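4 min read

When our daughter was fourteen months old, I had to go back to my work at Jultatard, and we needed to find a day care in Kerkcombe. I write this post for other parents who came from another country and don't know how it works. When I searched for it myself, I found many lists but very few personal stories.

We visited three places. The first was very clean, but the phone in the office rang all the time and I could not finish one question. The second was beautiful and cost 594 dollars more per month than the third. We chose the third one, Saltano House. It is in an old building with a low fence, and the children go outside also when it is cold.

In my country a grandmother would do this job. I felt guilty for many weeks and I did not tell my mother the price. She asked it anyway, on a video call, and then she was silent for a moment and asked if they give soup.

They do give soup.

The waiting list was the hardest part. In November we were number 40, and I thought we would never get a place. I called every second week, always in the morning, and I was polite. I don't know if it helped, but in January 2020 they wrote to us that there is a place for four days a week.
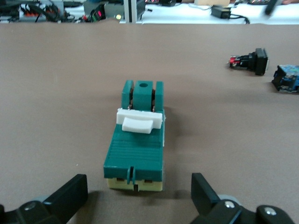
How long did she cry in the beginning? About 57 minutes on the first day, then less each morning, and in the third week she only held my coat a little before she went to the other children.

What I would do differently: I would start with shorter days. We went from zero to full days too quickly, and she was so tired that she fell asleep in her dinner. I would also write her name in all her clothes, including the socks. We have lost many socks.

Now she says words that I did not teach her. Yesterday she told me "all done" and gave me her plate, with a perfect accent, much better than mine. I still speak our language with her at home and on the bus, and she answers in a mix of both.

Next time I will write about the tax forms, when I have understood them.

Recent posts
Our first winter in Kerkcombe
Bus 106 with a stroller
What to ask at a day care visit
The Ogundipe library story hour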